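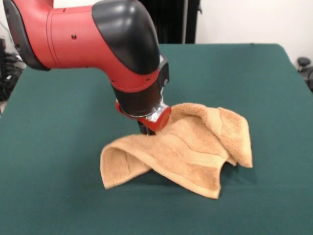 About Bruludow

We teach robot arms by hand, or by remote control when the hand won't do, and we spend most of our time finding out where the teaching fails. If you came looking for the company that will put a robot in your laundry room by May, we are the wrong people. There are plenty of others who will tell you it is nearly ready.

Bruludow was set up by Margaux Carré and Dorian Rolland, who had both worked in places where robots were sold on the strength of a good video. Margaux used to run the demonstrations. She knows how many tries go into a clean one, and she left with a low opinion of the word "learned."

What we do

A person guides the arm through a task while its movements are recorded. Sometimes that means holding the arm and moving it directly. Sometimes the operator sits off to one side and drives it with a controller. The recordings go into a training set, the arm is asked to do the job alone, and we write down what happened. Then we change something small and ask again.

We work with cloth more than anything else. A towel has no fixed shape. Drop it twice and you have two different problems. A person picks out a corner without thinking, and an arm that has seen 300 patient examples can still go for the middle of the heap and lift up a tent. Clients ask us why we bother with towels when they want to handle parts in a tray. We say a tray will flatter almost any system and a towel won't.

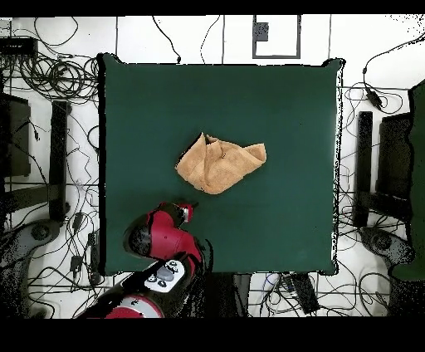

Our longest project so far is Plamari, a set of 2000 hand-guided and remote demonstrations on soft goods. We kept the bad ones. Huguette Aubert, who trains our operators, argued for that against the rest of us and was right, though the storage bill is still a sore point. Of the whole set, 746 recordings carry a note from the operator saying they would have done it differently. We find those notes more useful than most of the papers we read.

Hand or remote?

Every visitor asks. Holding the arm gives you a feel for how hard it is pressing, but your own body gets in the way, and people tire and start taking shortcuts. Remote control keeps you clear of the table and lets you work from what the cameras show. It also makes everyone slower and clumsier, and the arm copies that too – every pause and every second grab. We use both. We don't believe anyone who says the question is settled, including the people who sell us controllers.

What we won't do

We won't quote a success rate without saying how many tries there were and who laid out the table. We won't speed up footage. We won't call a system autonomous while an operator is on the controls, and we have turned down work over this, most recently a launch event for Okon.

Who we are

Margaux Carré runs the company and does most of the talking. Dorian Rolland looks after the arms and the recording software. Huguette Aubert trains operators and decides when they are ready. Eugénie Texier checks the data and throws out our favorite results. Clémence Chauvin handles clients and contracts, and reads every report before it leaves the building. If she can't follow it, it goes back.

Working with us

We take on 2 outside projects at a time. Send us the task, the object and the thing you have been promised it will do – that last part helps a lot. Clémence will write back with questions. Often the advice is to wait, or to keep doing the job with people, and we charge for that advice the same as any other.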